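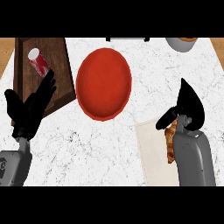

Quiénes somos

Bruvis es una asociación sin ánimo de lucro que acompaña a personas con cáncer y a sus familias cuando el tratamiento se hace lejos de casa. Trabajamos en las comarcas de Garnonach y Trallen, donde no hay servicio de oncología y los pacientes tienen que desplazarse al hospital de Whiteley para la quimioterapia, la radioterapia y las operaciones.

Empezamos como un grupo de familiares que compartían coche para ir a consulta. Con el tiempo alquilamos un local, nos constituimos como asociación y contratamos a la primera trabajadora social. Hoy el equipo lo forman cuatro profesionales: dos trabajadoras sociales, una psicóloga y un enfermero con experiencia en oncología.

Qué hacemos

Transporte. Organizamos los viajes de ida y vuelta a Whiteley de lunes a viernes. El año pasado hicimos 3.528 trayectos. El servicio es gratuito para el paciente y un acompañante. Hay que pedir plaza con dos días de antelación, salvo en los cambios de cita que haga el propio hospital.

Alojamiento. Tenemos un piso con 4 habitaciones cerca del hospital para quienes reciben radioterapia diaria y no pueden volver a casa cada noche. La cocina y el salón son compartidos. La estancia se solicita a través de la trabajadora social.

Información. Muchas personas llegan con dudas sobre el tratamiento que les han propuesto y algunas con miedo a empezarlo. Repasamos con ellas los informes, les ayudamos a preparar las preguntas para el oncólogo y, si lo desean, las acompañamos a la consulta. No damos diagnósticos ni recomendamos terapias. Si alguien toma hierbas u otros remedios, le pedimos que lo comente con su médico, porque algunos interfieren con la medicación.

Apoyo psicológico. Sesiones individuales en Garnonach y un grupo de familiares en Trallen. A partir de abril habrá también un grupo para personas que ya han terminado el tratamiento.

Cómo nos financiamos

Con las cuotas de casi 100 socios, una subvención anual y donativos. Las cuentas de cada ejercicio pueden consultarse en la oficina.

Contacto

La oficina de Garnonach abre por las mañanas, de lunes a viernes. En Trallen atendemos con cita previa. No hace falta ser socio para pedir ayuda.

Página actualizada el domingo, 3 de febrero de 2019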